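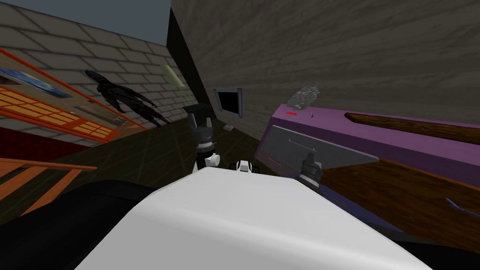 Ticket 299 — Character wiki, faction pages
Opened by: Brenda Carrasco
Assigned to: Dardo Escobar
Status: Resolved, February 9, 2019

Reported issue: The profile for Marshal Grumeck lists the rank "Warden of Jomel" twice and omits the Dislikes field. The page for the Grestent Compact shows the same fault.

Findings: Both pages use the character template from December. That version drops any field placed after a repeated rank. A search returned 21 affected profiles.

Action taken: The template was restored to revision 19. Eight profiles required manual correction — these had been edited by their authors in the meantime.

Follow-up: Constanza Quiroga is asked to confirm Grumeck's rank before the page is unlocked.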